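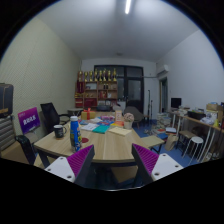
Water bottle, mug and papers on a light wooden table.

Print this page | E-mail this page

Gruder 64 Songwriter's Notebook
From Clasano Music Supplies

The Gruder 64 is a stitched notebook for people who write songs on paper. Each spread has lyric lines on the left page and blank staves on the right, so words and melody stay next to each other while you work. It was laid out by Nneka Ekwueme, who led worship and wrote for choirs in Pollcombe before she joined us.

Inside there are 64 spreads. Every one has a header strip with room for the working title, key, tempo, time signature and scripture or source reference. The lyric page is ruled wide enough to write chord names above the words. The staff page has eight staves with no clefs printed, and a narrow column down the outer edge for notes to the band.

The last section has an index you fill in yourself, a chord chart for guitar in standard tuning, and a transposition table covering all the major and minor keys. There is also a co-writer page where you can write down names, splits and contact details. Fill it in the same day you write the song.

The paper is cream, uncoated, and takes pencil and ballpoint well. Fountain pens work but a broad nib will show through. Felt markers bleed. The binding opens flat on a music stand or a piano desk, though it takes a few days of use to loosen up. The cover is stiff card with a cloth spine.

Details
Order code: 1216
Spreads: 64
Staves per staff page: eight
Binding: sewn, opens flat
Cover: gray or dark green
Refill: none, the book is bound

Which one to choose

The Gruder 64 suits one writer working on full songs. If you mostly collect short ideas, the Gruder 33 has the same lyric ruling in a pocket size and no staves. Teams that share charts will do better with the Adeyemi loose-leaf binder, which takes up to 300 punched sheets and can be sorted by key or by service.

From people who use it

"I used to write on the back of set lists and lose them. I wrote most of our last record in two of these. The header strip is what I use the most." Obinna Tijani, singer and guitarist

"Good book. I would like more room for the bridge, but the staff page is right there and I just run over onto it." Nneka Abubakar, choir director

"Pencil erases clean. The green cover shows scuffs after a while." Kofi Ackah, bass player

Ordering

Single copies ship in a flat card mailer. Churches, schools and studios can order by the box, and the box price shows in the cart once you enter the quantity. Covers can be mixed in a box. Unmarked books can be returned within 33 days. For name stamping on the cover, write to Olumide Haruna in the order office before you pay, as stamped books are made up separately and can't be sent back.

The next printing is due in June. The ruling stays the same.

Related items
Gruder 33 Pocket Lyric Book
Adeyemi Loose-Leaf Chart Binder
Adeyemi Punched Staff Paper, pack of 300
Clasano Set List Pads
Clasano Music Stand Clips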